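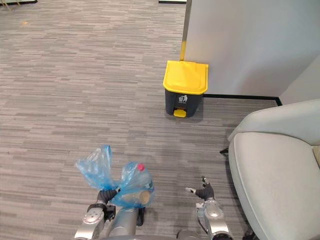 A bottle in its blue bag, with the pedal bin still a short way ahead.

Yae Hirano has watched robots do small cleaning jobs for long enough that she does not get excited easily. I asked her if a machine can take out the office trash yet.

"Partly," she said. "Holding the bag is fine. The pedal is hard, because it was made for a foot."

At Jolonow, her team wrote down 1000 tries at trash work. In 564 of them, a person did not need to help.

"My mother hears this number and laughs," she said. "She would not hire somebody like that."

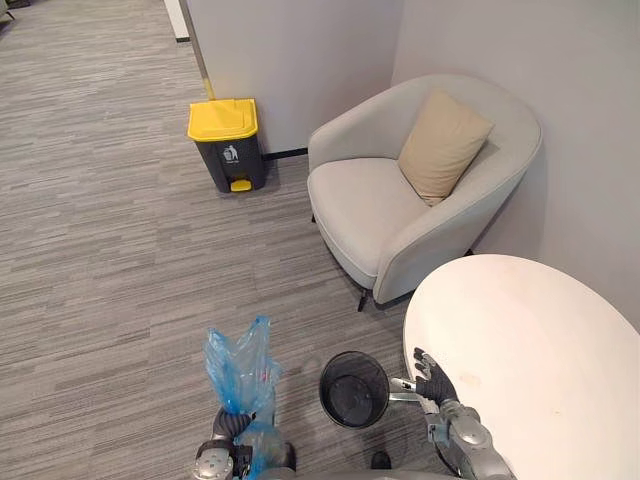

Blue bag in one hand, mesh wastebasket at the other.

I asked what goes wrong most often. "Thin plastic," she answered. "It changes shape each time you touch it. We had 227 tries that stopped only for this."

She would not give me a year when it will be ready for homes. "Ask me again in November," she said.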